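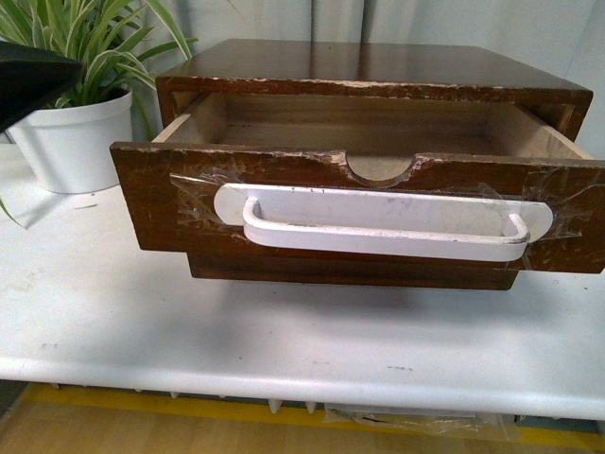
Help us write the rules for robots that share a room with people

Hi! I run the good-practice group at Ninevent, a small outfit in Plendham, and I'm looking for people to join our next panel. You don't need an engineering degree. You do need opinions about how a robot should behave when it opens somebody's drawer, and the patience to argue about them over coffee (we have plenty of coffee).

We're working on a plain-language code of practice for household manipulation. Draft two runs to 31 pages and I'd love it to be shorter. It covers things like how hard an arm may pull before it has to stop, who is allowed to stand where while it's moving, what gets written down after a failed grasp, and when taped-on or replacement handles have to be listed in the test record. That last one took us a whole afternoon in November and we still don't agree!

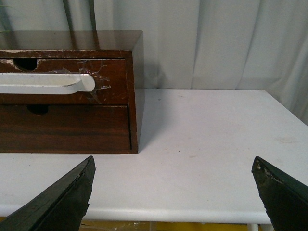
Small furniture is where most of our arguments start, so expect a lot of drawers. You'll watch runs, read the draft clauses next to what you saw, and mark anything that's vague or just plain silly. I've been doing this long enough that I skip over my own bad sentences, and I really need fresh eyes.

What we're asking for: six sessions, each from 10 a.m. to 1 p.m., in the Vermeulen building. You'd get the safety briefing at the first one, and you have to do it even if you've worked with arms for years — I had to sit through it too. Closed shoes, long hair tied back, and everybody learns where the stop button is before anything gets switched on.

What you get: 300 dollars for the full set, paid after the last session, plus lunch. If you're coming in from Prastdale we'll cover the bus. Your name goes in the published code if you want it there, and if you don't, that's fine too.

You should be 18 or over and comfortable reading a few pages in English before each session. I'd especially like to hear from home care workers, furniture repair people, and anyone who has written a checklist that other people had to follow.

To apply, send me a few lines about yourself and one rule you think every robot in a home should follow. Put "panel 3153" in the subject line so it lands in the right folder. No resume needed, please.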